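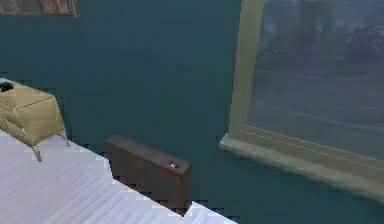 4.3 Setting up the room model for the Trelldale mobile unit

Carry out these steps before the first simulated run and again after any change to the room file.

1. Open Jemal and load the room file. Wait until the object count in the status bar reads 284.

2. Set the physics rate to 900 steps per second.

3. Move the head camera to view A. Check that the walls and floor are closed, with no gaps at the corners.

4. Move to view B, facing the door, and select the knob.

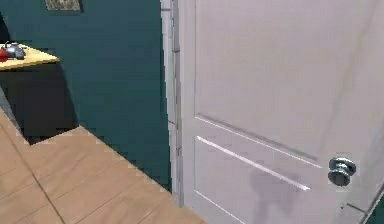
5. Enter the hinge limit as 60 degrees. Leave knob friction at the stored value.

6. Run "Settle". Any object that shifts during this step must be fixed in the room file before you go on.

Note: Stepped edges at low render quality do not affect contact results.

Caution: Do not save while Settle is running. The joint table may be lost.

7. Save the room and write the build number in the set-up log. Builds before 2,067 do not store the hinge limit, and step 5 must be repeated at each start.

Faults in the joint table go to Desmond Lyons.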